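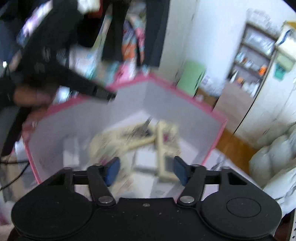

*Caja de interior blanco y borde rosa, inclinada durante la clasificación. Al fondo, la estantería de objetos pequeños y el armario amarillo pálido.*

# Sala de materiales: clasificación de septiembre

El Centro Claltero presenta los trabajos de ordenación de su sala de materiales, realizados en septiembre bajo la coordinación de Liam Fothergill, responsable del fondo de préstamo. La revisión comprendió 63 referencias del inventario general y 8 lotes pendientes de registro procedentes de la antigua sede de Firnside.

El criterio adoptado es el mismo que rige en los demás espacios del Centro. Cada pieza se extrae de su recipiente, se coteja con la ficha correspondiente y se destina a una de las tres ubicaciones previstas: estantería, armario o depósito. Los textiles y la ropa se inventarían por separado, con arreglo a la guía interna Berka.

Las cajas abiertas se reservan para los objetos de tamaño reducido, en particular estuches, accesorios y piezas planas que carecen de embalaje propio. Se recomienda no superponer más de dos capas y situar las piezas rígidas junto a las paredes del recipiente.

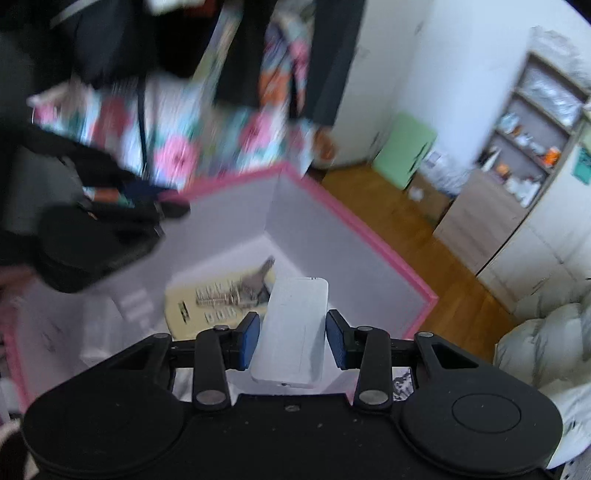 Los cables y adaptadores se guardan en bolsas individuales, identificadas con el número de ficha del aparato al que pertenecen. Cuando dicho número no consta, la pieza pasa al apartado de elementos sin asignar y permanece en él hasta la revisión siguiente. De las 74 fichas consultadas, cuatro requirieron corrección por duplicidad en la numeración.

El fondo Tokgöz, compuesto por 70 piezas, conserva su signatura original y no se integra en la serie general. Su consulta requiere solicitud previa por escrito, dirigida a la coordinación de la sala, con indicación de la signatura y del uso previsto.

**Atención al público:** de 9:30 a 13:30 horas, en el mostrador de la planta baja. Las devoluciones de material en préstamo se admiten hasta las 13:00 horas.

*Textos y coordinación: Liam Fothergill. Centro Claltero, Servicio de Materiales.*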